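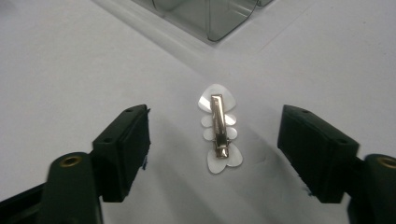

Sorting small parts with the hand grippers: club how-to

Kadir Dursun, robotics club. Last edit 2022-06-13. Written fast before the July session, shout if a step is missing.

What you need
Both hand grippers, cables plugged in at the back
Marker plates, one per gripper, fixed on top
Clear compartment box
Small items (hair clips are good, flat and a bit awkward)
White board flat on the table
Black sleeves if you're the one demonstrating

Before you start
Put the box in the middle of the board, a bit towards the far side. You want room in front of it for both hands. Wipe the board. Bits of fluff come off clothes and end up on the pads, so pick those off too, tweezers are in the Tullora tin.

Check the plates. Push each one with a thumb. If it rocks, tighten it now, not halfway through. We lost a whole afternoon at Whitfield to one loose plate, every recording from the left hand was rubbish.

Cables: drape them to the outside, left one left, right one right. Never across the middle. 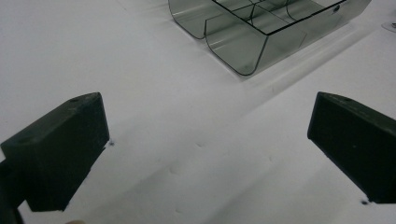 Start position
Jaws fully open. Hands low, fingers pointing in at the front corners of the box. Elbows off the table. Hold still for a count of two, then go. The script looks for that pause to find the begining of each run, no pause and it bins the lot.

Picking up
1. Come in slow from above, one jaw each side of the item.
2. Line up with the long side of the clip, so the pads close on its narrow width.
3. Go down till the pads nearly touch the board. Nearly. Scraping leaves marks.
4. Close gently. Squeeze too hard and flat things ping off.
5. Lift straight up, stop, then move across.

Dropping a clip is fine. Leave the run going, pick it up again, carry on. Dropped ones are useful for the training set as long as you recover. If it goes on the floor, end the run and mark it F on the sheet.

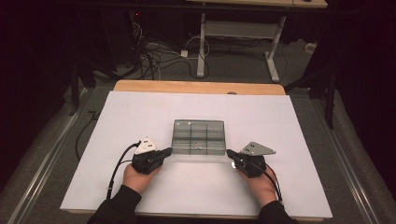 Putting down
Over the right cell first, then lower. Don't let go from high up, clips bounce into the next cell. Open the jaws only as far as you need, the dividers are thin and easy to catch. Back to start position, pause again, stop recording.

Do 10 runs then swap with somebody. Hands get tired and the runs get sloppy.

Saving
Folder is Indwood on the club drive. Name it with your initials and the run number, no spaces. Don't touch the Cudau folder, thats last year's entry and the judges still have the link.

If it goes wrong
Tracking jumps about: sleeve has ridden up over the plate, or your other hand is blocking it.
Jaw won't close fully: look for fluff, then check the screws.
Run 152 won't open: known, file is broken, skip it.
Drive asks for a code: 3419.

Chargers back in the drawer when your done.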